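2023-12-11
By Seema Upadhyay

Bench assistants wanted at the Wolton repair and reuse workshop (part-time, paid)

The Wolton workshop takes in small household appliances that would otherwise be scrapped. We strip them, sort the parts, and put what is still good back into working machines – hairdryers, fans, radios, food mixers, cassette decks. Last year 1,789 items came through the door and 453 went back out to local homes.

We are looking for two bench assistants to start in the new year. The contract runs to the end of June and may be extended. You would report to Bhupendra Semwal, who runs the bench side. 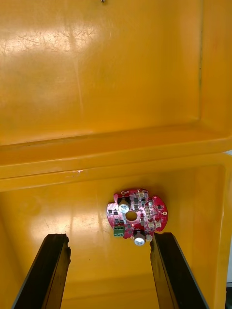 Yellow storage box with hinged lid.

What you would do

Most of the day is spent at a bench. You would open donated appliances, take out the parts worth keeping, test them and log them in the stock book. You would also answer the phone when the front desk is busy, and help unload the van on collection days. Some of the boxes are heavy. There is a trolley and a ramp, but no lift.

Small motors and solenoids are what we run out of first. Leads are kept on wherever possible, as a part with its connector still attached saves the next person a good deal of soldering.
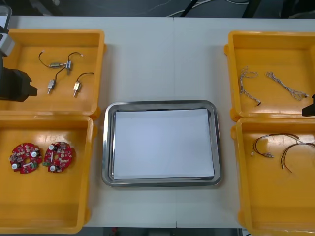
Hours and pay

The post is 32 hours a fortnight, worked as four full days. You can choose which days, within reason, but they need to stay the same from one fortnight to the next. Pay is at our standard bench rate, which we will send with the application form. Travel within the town is refunded at the bus fare. Lunch is unpaid, though there is a kitchen and tea is free.

What we are looking for

You do not need a qualification. You do need steady hands, reasonable eyesight (with glasses is fine) and enough patience to spend a morning on wiring. People who have done sewing, model making or bicycle repair have done well here.

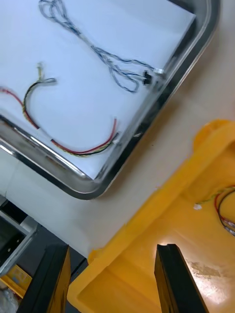

It helps if you can solder, but we will teach you if not. New starters spend their first two weeks with Bhupendra and do not work on mains equipment until he has signed them off. The electrical safety course is run by Kanaujia Training and we pay for it.

You must be 18 or over and have the right to work in the UK. Fluent English is not required. Several of us speak Hindi, and the stock book is mostly numbers and part names.
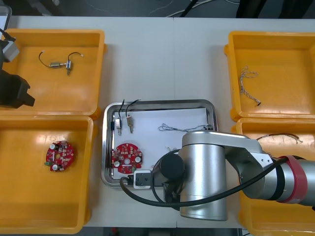
Parts trays, with a steel tray in the middle.

How to apply

Ask at the desk for a form, or write to Seema Upadhyay at the workshop. Please tell us in a page or less about something you have mended, or tried to mend. A CV is welcome but we do not score it.

Interviews take 90 minutes, including a short practical task at the bench. Tools are provided. We will reply to everyone, including those we do not invite. If you applied last time and were not chosen, you are welcome to try again – please say so on the form.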